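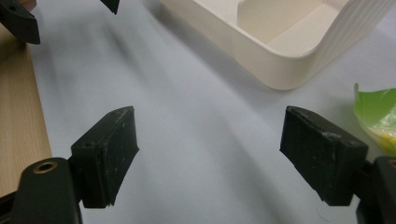 Page last changed: Friday, by Joni Toivonen

Bench 2, layout and surface notes

Kept the white top for the sorting work. The gray mat from the Nalar job hid small parts too well and went back to the store room. Wooden board stays along one side as a stop. Grain runs lengthwise, so wipe it in that direction and go easy on the water.

Lighting is still uneven. Shadows lie diagonally across the top and the soft edges make it hard to judge whether a mark is dirt or shade. Ritva Koivisto wants a second lamp on the opposite side – agreed, but the arm has to clear the board. Part no. 3019 in the Dodik list should fit. Check the clamp before ordering. 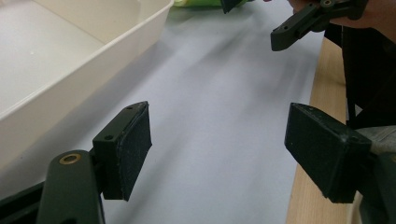
Trays: use the shallow white ones only. The deep ones are awkward to reach into and take up too much of the bench. Raised rim is enough to hold loose parts if the tray is slid and not lifted. Specks show up on the pale floor of the tray, so wipe it out between batches and log it with the batch.

Load limit per tray is 300 g until we have tested more. The Kultar batch is 3000 pieces in total and will have to be split.

Open: lamp clamp, labels for the trays, new cloths. Ritva has the key to the store room.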